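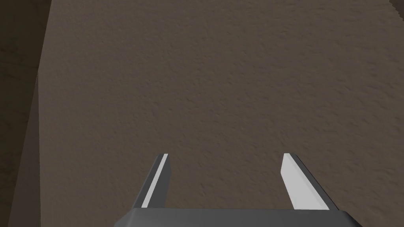 Pumidcombe's old seed store to open as a home for lime plaster and earth paint

Good news for anyone in Pumidcombe who has ever stood in front of a crumbling old wall with a bucket and no idea where to start! The former Grolow seed store on the lower road opens in November as a workshop for traditional wall finishes, with evening classes, a mixing room and a lending shelf of tools that local households can borrow for up to nine days at a time.

The project has been put together by Flakmont, the small building firm that has spent the past three winters repairing cottages along the valley. Its plasterers kept meeting the same trouble. Walls built of soft stone and earth had been coated in hard modern cement, damp had crept in behind it, and whole patches were coming away in the owner's hands. Many of those owners wanted to put things right themselves and couldn't find anywhere to learn.

So the firm took on the lease of the seed store, which had been shut for years, and set about it with great gusto. The loft has been cleared, the big double doors rehung, and the ground floor divided into eight practice bays where learners can put a coat on, scrape it off and have another go. (Scraping off is half the fun, according to those who came to the trial evenings.)

Fifty people signed up for those trials over the summer, far more than the firm had planned for, and an extra session had to be squeezed in at seven in the morning before the working day began. It filled up too! Some came with a whole house to do, others with a single chimney breast, and one group of neighbours came together to learn how to patch the long garden wall they share.

The first full course covers the basics: how to tell what a wall is made of, how to damp it down, how to mix lime putty with sand, and how to get the stuff to stay up. A second course moves on to colour, and this is where the place really comes alive. The earth pigments come from Brandão, a family colour works that grinds ochres, umbers and a lovely smoky green, and the mixing room has a sample board for each of them, brushed out in one thin coat and again in two so that people can see how much the shade deepens. 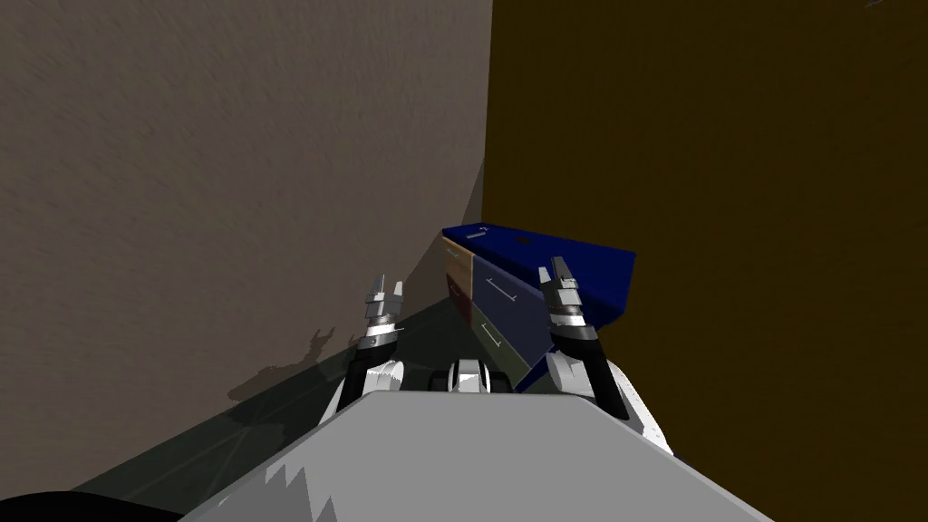

Do you need any experience to join the first course?

None at all, and the tutors are very happy to start with how to hold a trowel. Wear old clothes and sturdy boots, and bring a pair of gloves that fit well, as lime is hard on the skin. Goggles are provided.

Classes run in blocks of three evenings, starting at half past six, with tea at the halfway point. Places are limited to eight per block so that everyone gets a bay. The lending shelf will be open to anyone living in the parish, whether or not they have taken a course, and holds hawks, floats, churn brushes and two paddle mixers, along with a tall platform for stairwells that has already been spoken for well into the new year.

There is plenty for people who would sooner look than plaster. The loft will hold a display of old wall samples rescued from Flakmont's repair jobs, including a piece with cow hair still showing along its broken side and another with layer upon layer of limewash, pink at the bottom and cream at the top. Visitors are welcome to bring a lump of their own wall along and have it looked at.

The opening day begins at ten in the morning with a putty-making demonstration in the yard, followed by a chance for children to paint a board with earth colours and take it home. Entry is free. Course bookings can be made at the seed store door or at the Flakmont yard, and parking is in the field opposite, ground permitting.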